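Minutes, sorting room staff meeting, Darnbridge site, 8th January

Present: early shift, late shift, site manager, one person from Nadus (who supply the arms). Apologies from the laundry van, which was meant to be here by seven.

**1. Last minutes**

Agreed, apart from the line saying the staff "welcomed" the arms in August. Changed to "noted".

**2. Sock pairing, bench 7**

Nadus reported that the arms paired 208 socks on the last full trial shift. The bench next door, staffed by humans with a radio, did 818. Nadus said the gap would narrow. The late shift asked which side would be doing the moving.

Plain colours are going well enough. Stripes are less happy, as the arms will match a striped sock with anything that has a toe. Care home socks from the Carhuamaca contract stay with people for now, name labels being beyond the arms and, on some days, beyond us. 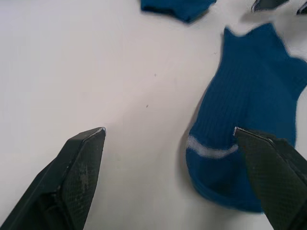 *Bench 7: blue sock with grey stripe, gripper open, one finger on the fabric.*

The early shift raised the matter of minding. Whoever is on bench 7 is down as "resting from repetitive work" but spends the shift flattening socks and pressing Resume. It was felt this is also repetitive work. The manager agreed to call it a job, give it a name and put it on the rota. "Sock supervisor" was proposed and defeated.

**3. Hours and pay**

No hours to be cut before the trial ends, and the manager was asked to say so again more slowly so it could be written down. Anyone trained on the arms gets the machine rate from their first shift on them. Training is 28 hours, part of it a Lirkeo video course which those who have sat through it described as long.

Wrists: two people on the early shift say theirs are better since the arms came. This was recorded without enthusiasm but is true.

**4. Noise**

The arms beep when they want help. Nadus can turn the beep down but not off. Radio to stay on.

**5. Actions**

- Manager: rota entry and job title for bench 7
- Nadus: quieter beep, stripes
- Late shift: stop feeding it gloves

**6. Any other business**

Kettle. Carried over.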